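Navum (video game)

Navum is a casual puzzle game developed by the small studio Zundside and published by Prernport. It was designed by Gaurav Uniyal, and the texts and hints were written by Yvonne Entwistle. The game belongs to the tile-sliding genre and is played in a web browser or on a phone.

Gameplay

The player moves colored tiles on a square board, which has eight rows and eight columns. A tile slides in the chosen direction until it meets another tile or the border. When four tiles of the same color stand in one line, they disappear and the player receives points. There is no time limit in the main mode. The player can also take back the last move, but only one time in each level.

The game contains 200 levels, divided into chapters. In the later chapters there are locked tiles, which can be opened only by a line made next to them. A separate daily mode gives the same board to all players and shows a table of results.

Development

Uniyal made the first version alone, as an exercise in programming. In this version the tiles fell down from the top, and testers found it too similar to other games. The sliding rule was added later, after a suggestion of Entwistle. The work on the final version took roughly four months. The music was taken from an older project of the studio, Bhardwaj, which was never released.

Release

The browser version opened on Sun 19 March, and the phone version followed in July of the same year. The phone version has advertisements between the levels, and these can be removed by a single payment.

Reception

Reviewers of casual games were mostly positive. They liked the quiet speed of the game and the clear colors, while the hints were criticized as too long. Several players complained that the locked tiles make the last chapters depend on luck. An update changed the order of these levels, and the old order stayed available in the settings.

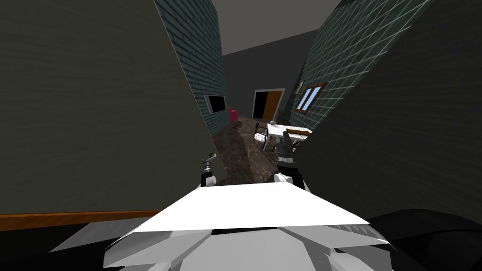
Saved progress from the browser version can be moved to the phone with a short code, which is shown in the same settings menu.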